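Notebook, bench 3, Ernholm site
16 December 2022
Written up by Kasun Marikar

Second week of the fruit plating trial. The plan from upstairs is still that the two-armed unit takes over setting up tasting plates on the late shift, and the people who do that now move to "oversight". I asked what oversight involves. It involves watching the unit and filling in the Temix log, which has over 353 fields if you open all the tabs.

Hettiarachchi from the tasting room came down before lunch to see her replacement, as she put it. She has plated fruit here since the old building and does it while talking about something else. She wanted to know why the job had been cut into steps when she had never noticed it having any. Fair point. We have four in the script: find plate, find fruit, pick up, put down. She added "look at it and see if it's any good", so that is now on the list for January, with her name beside it.

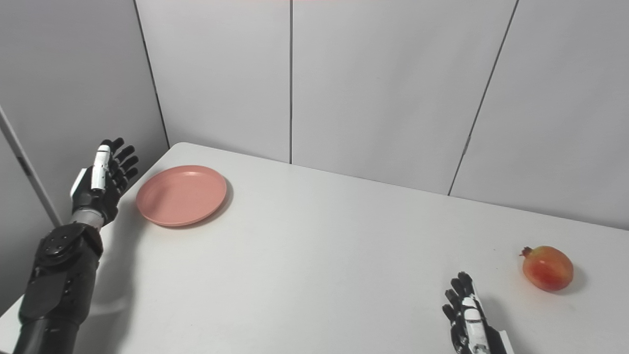 Job 2042: pink plate by the left hand, pomegranate by the right, both hands open.

Pomegranate was her choice. The script was written around apples, and she says an apple never taught anyone anything. The lopsided shape and the crown end are what she wants us to worry about. Grip setting carried over from November for now, don't touch it without telling me.

What has changed for people so far, as far as I can see: the late shift has lost its chat over the plating bench, and gained a rota for who stands by the stop button. Nobody has gone home earlier. Two of them have asked for the training on the Arov controller, which I would like to say was our doing — I suspect it was the chair that comes with it.

To do:
Cut the Temix log down to what a tired person will fill in at ten at night.
Ask Hettiarachchi for three more awkward fruits.
Get the late shift into the planning meeting before the rota is fixed, and move the meeting so they are awake for it.
Return her apron.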